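Review: the Mikent hand-held gripper pair, after a season of daily use

6 min read 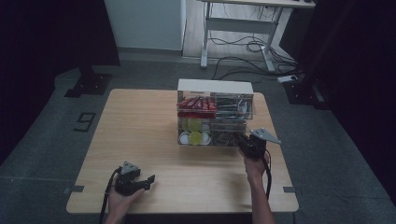 Left and right grippers at the table, with the four-section organizer.

We bought the Mikent pair in the fall to replace two older Nidell units that had worn past the point of fixing. They run five days a week at one station, shared between Oliwia Kaczmarczyk, Digby Cartwright and me. I do the upkeep, so this review leans toward setup and maintenance. If you want a comparison of sensor quality, Paora Ormsby is writing one separately.

Setup

The grippers come with the mounting plates off. You fit the plates, plug in the cables, run the finger calibration and then do a full open-and-close check on each side. The manual puts the plates after the calibration. Do them first. Fitting a plate means leaning on the body, and twice that shifted our zero enough that I had to run the whole thing again.

The plate screws are small and go into threaded inserts that feel soft. Use a hand driver. A drop of low-strength thread locker has kept ours from backing out, and I've had no trouble removing them for service.

Each gripper has its own cable, and this is the part I like least. The plug goes in straight and sticks out with no strain relief worth mentioning. If you let the cable hang off the table, every reach pulls on the connector. Tamsin Rewi made us a pair of hook-and-loop wrist loops that take the weight, and I would call something like that required. Mikent sells a clip for it, but the clip slides.

Calibration takes 6 minutes a side if nothing goes wrong. You close the fingers on the supplied gauge block, hold, open fully, and repeat until the software accepts it. The software doesn't tell you why it rejected a reading. In our case it was nearly always dust on the finger pads.

We also put tape markers on the carpet at the front corners of the table. That has nothing to do with Mikent, but if the table gets bumped between sessions you want to be able to put it back without measuring.

In use

The grip is comfortable for a person with medium or large hands. Oliwia has small hands and finds the trigger a long reach; she wraps the handle differently and gets tired sooner. There is no adjustment for this. The Arnardóttir grippers we had on loan did have one, and I wish Mikent would copy it.

The fingers are short. On an open table that is fine, and they feel more precise than the long Nidell ones did. Reaching into compartments is harder. Our standard practice setup is a clear acrylic organizer with a white lid and two bays on each level, and the lower bays are where people slow down. The body of the gripper is boxy and meets the front of the organizer before the fingers have gone very far in. You learn to come in at an angle, and then you have to keep the plate on top from knocking the edge. Digby has chipped one organizer that way.

Wrapped snack bars are easy. Thin metal pieces are the worst, partly because they slide and partly because the pads lose their bite as they get shiny.

Upkeep

Wipe the pads every morning with a lint-free cloth and a little alcohol. Let them dry before calibrating. The manual says to replace the pads every 1000 cycles, which at our pace would be constant. I change them when the texture is gone in the middle, and I check on Wednesday because that is when the station is free.

The one real repair so far was the right trigger spring. It got sluggish in December and then stopped returning. The body opens with four screws and the spring is right there under the trigger, so the job itself was short. Getting the part was slow. Mikent support wanted the gripper sent in, and in the end Rosine Gautier found the spring through Vendell for 36 dollars as part of a kit with spare pads. Buy the kit when you buy the grippers.

When you close the body back up, check that the internal ribbon is lying flat in its channel. I pinched it the first time and got a calibration error that took most of an afternoon to trace.

Good
Solid bodies, easy to open
Precise short fingers
Holds calibration well once the plates are on tight

Not so good
No strain relief on the cables
Fixed trigger reach
Slow parts supply
Bulky for small compartments

I'd buy the pair again for open-table work. For shelves and bins, try to borrow a set first — the size of the body matters more than the spec sheet suggests. I'm giving them 3.5 out of 5.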